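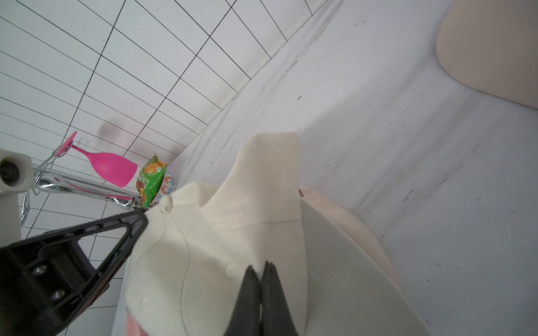 # Does the grasp result depend on where the fingers close on the cap?

**Consolacion Dimaculangan**, Mar 20, 2019

I try to repeat the soft object test from the Festach report, with pictures from the wrist camera. They write that a policy trained on 1,067 demonstrations can pick soft items "with any contact point". My own set has only 27 demonstrations for the cap. When the fingertips pinch the fabric of the crown, I do not know if I should give the same label as for a grasp on the brim. Does the method separate these cases? I read the appendix two times and did not find it.

**odoi_lab_user**

It does not separate them. In our group we also had this doubt, so we added one label for crown and one for brim, and trained again. The success on caps went up by around 2 points, so I would not call it a strong result. More important for us was to keep other fabric on the table during the recording. If you clean everything, the policy learns the clean table.

Please also write down the finger opening at the moment of closing. Thin cloth and a folded seam give different values.

**Trasteck**

just use one label, it works for me with towels

**Consolacion Dimaculangan**

Thank you both. I will make the two labels and post my numbers in April.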